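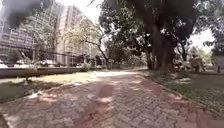 Leave the brick path alone

Opinion

I walk the brick path behind the Rundier towers pretty much every morning, usually before 8, and I have feelings about it. Strong ones, according to my family. So when I heard that Clekstead wants to pull up the pavers and pour asphalt from the parking lot to the far trees, I went home and started typing (with my shoes still on, even).

I get the argument. Asphalt is smooth, it's quick to lay, and you can push a stroller over it without your teeth rattling. The notice taped up in our lobby says the path has 2,125 square feet of "aging surface," and okay, it's aging! The pink has faded so far that some stretches are closer to gray. There's a dark patch out in the middle that I've stepped around in every season, half the time without knowing if it was a stain or a shadow. I don't need it to look new. I like the zigzag. I like looking down at it when I haven't had coffee yet and following the pattern with my eyes until I'm under the trees.

And the thing about brick is you can fix a little bit of it. A root pushes up a corner, you lift out 20 pavers, deal with the sand underneath, and put the same 20 back. My uncle did his whole driveway that way over the years, a bit at a time. When asphalt cracks you get a black patch, and then a patch on the patch. Go look at the walk over by Ballamard if you want to see how that turns out. I counted three different blacks on it last June and then I tripped.

Then there's heat. We've got high-rises on one side and a row of parked cars at the foot of them, and plenty of hard pale surfaces throwing the sun back at you already. Under the leaves it's lovely, all broken up into light and shade, but farther along the trees thin out and the sun really lands. I don't want blacktop in that spot in July, and neither does my dog.

What I'd ask for is pretty boring. Hire somebody to relevel the bad sections, 30 or 50 pavers at a go. Scrub the dark spots and see what comes off. Put a bench somewhere along that low concrete wall, so people quit perching on it with their groceries. Hamdy Park did almost exactly this with its old walk and people there still use it in heels.

The comment box is in the lobby next to the mailboxes, and it closes at the end of the month. I've put mine in already. It was two pages, sorry.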